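I signed up for the Wallin open day in July mostly because it was on the way to my sister's place and it was free, and I have a weakness for anything where you get to see how a thing is made. Wallin is a furniture workshop in an old feed warehouse by the rail line. They make tables and benches, and a few chairs when somebody begs. I had driven past the building for years and thought it was storage.

Doors opened at nine and I got there at twenty past, which was a mistake, because the parking lot only holds maybe a dozen cars and everybody else in the county had the same idea. I ended up behind the tire shop and walked back along the tracks. Wear real shoes if you go! The gravel is the big chunky kind, and once you're inside they won't let you past the yellow line in sandals. A man in front of me had to go sit in the snack area while his kids took the tour without him.

They hand you safety glasses and foam earplugs and put you in a group. Mine was led by Josphat Magesa, who has been running the lumber yard there for long enough that he talks about individual deliveries the way my uncle talks about ball games. He started us out back, where the boards sit stacked under a long tin roof with little sticks of wood between the layers so the air can move. I had no idea how much of furniture making is waiting. The thick oak sits outside for more than a year before it even goes near the kiln. He had us guess the weight of one of the big stacks. I said 800 pounds and he laughed so hard he had to take his glasses off (it was a lot more than that, and he made me promise not to take up forklift driving).

The kiln was my favorite part, and I didn't expect to say that about a metal shed. You can't go in while it's running, obviously, but they had one of the two shut down with the doors open, and it smelled like vinegar and toast. There's a clipboard on the wall with moisture readings going back months, all in pencil. Somebody asked why they don't keep it on a computer and Josphat said they do that too, but the computer has been wrong twice and the clipboard hasn't.

From there you go through a plastic strip curtain into the machine room, and this is where the earplugs come in. They had the wide planer going for us. It's a Flota, painted a dull green, older than I am, and it howls. You feed in a rough gray board that looks like something off a barn and it slides out the other side looking like a completely different piece of wood. The kids in our group wanted to see it again and again, and frankly so did I, so we stood there until the group behind us started bunching up at the curtain.

They also have a much newer cutting machine, a Cuvlow, behind glass, and it was fine, but you mostly watch a box think. I'd have traded ten minutes of that for more time at the glue-up station, where two people were putting together a tabletop with a row of clamps longer than my car. They let the glue sit overnight, so all we saw was the tightening part, but there's a rhythm to it, a quarter turn here, walk down, a quarter turn there, and the two of them barely talked at all.

Lunch was a food tent in the side yard. I'd read that there would be three vendors and there was one, with a line to match. I got a pork sandwich, pretty good, a little heavy on the slaw, and a lemonade that was mostly ice. The shade was all taken by eleven thirty. If I went again I'd bring a hat and my own water, and I'd eat before the second round of tours lets out, when it gets packed.

There was a kids' corner too, sponsored by Brikitz, with bins of wooden building pieces and a table where they could hammer together a birdhouse. The birdhouses were all spoken for by ten. I saw one girl walking around with hers held over her head like a trophy, so I guess she was early. They could have used double the kits, and I wrote that on my feedback card.

After lunch you can pick one of the sit-down talks, and I picked the one on finishes, given by Hiếu Trịnh, who runs that side of the shop. I figured there'd be five of us. There were 59 chairs set out (it was on the sign-in sheet) and people still stood along the back wall. He's a terrific talker. He passed around sample blocks and had us rub them with our thumbs with our eyes closed and guess whether they had oil, wax or varnish on them. I got one out of four. My thumb is evidently useless.

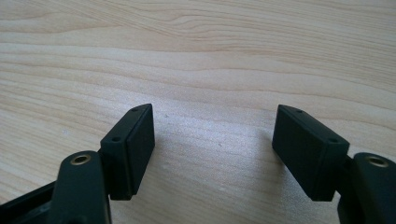
His big message was that people are scared of their own tables. They buy a nice one, then cover it with a pad and a cloth and another cloth and never touch it again. He would like everyone to calm down. An oiled top can be touched up at home with a rag and a free afternoon, and he went through how he does it: light sanding with the grain, wipe it clean, thin coat, wait, wipe off what's left, then leave it alone overnight. He was very stern about the rags, which can heat up and catch fire if you ball them up and toss them in the trash. Lay them flat outside until they're stiff. I had truly never heard that, and I've been balling up rags my whole life.

Somebody asked him about hard wax oil versus plain oil and the two of them got into it for a good while, and I drifted off to look at the seconds room. That's where they sell pieces with a flaw, like a knot in the wrong place or a leg that came out a shade darker. Prices were all over. I fell hard for a little bench marked $177 and circled it around 20 minutes before admitting it would not fit in my car with the dog crate in there. When I came back with a tape measure it had a sold tag on it. I settled for a cutting board and a tin of wax.

They close up at three and they mean it, the lights in the machine room went off while I was still in line to pay. The lady at the register told me they're planning a second one in the fall, with the chair makers this time, and that you can put your name down at the front desk. I put mine down, and my sister's too, though I haven't told her yet.

Contact | Copyright, all rights reserved | Back to top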